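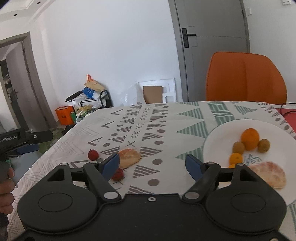
4. Laying the cloth and setting the table

These steps apply to all Sumampouw printed tablecloths with a white ground, including the triangle and chevron patterns. For washing, see section 6.

Before you start
Wipe the table and let it dry. Check for splinters or rough corners that could catch the cloth.

4.1 Laying the cloth

1. Unfold the cloth with the printed side up. The care label is on the underside, at one corner.
2. Hold the two corners of a short side and draw the cloth over the table from one end to the other.
3. Line up one row of triangles with the long edge of the table. Use the triangles as your guide, not the dots.
4. Check that the drop is the same on both long sides. Adjust by lifting the cloth, not by pulling it.
5. Smooth from the centre outwards with flat hands.

Note: Fold lines usually drop out overnight. If they don't, iron the cloth on the reverse at a medium setting before laying it again.

4.2 Setting out plates and food

1. Put plates down flat and lift them to move them. Unglazed bases can scuff the print.
2. Serve bread on a plate or board. Crumbs should be shaken off outdoors or brushed up dry.
3. Stand jugs and oil bottles on a saucer.
4. Keep candles in holders with a rim.

Caution: Do not put pans straight from the hob or oven on the cloth. Use a thick mat, even if a heat-proof underlay is fitted.

Caution: Do not let the cloth hang within reach of small children. Fold the ends under or use clips.

4.3 Spills

Blot at once with a plain white cloth and cold water. Do not rub, and do not use bleach on the green or brown-grey areas. If a mark remains, go to section 6.2.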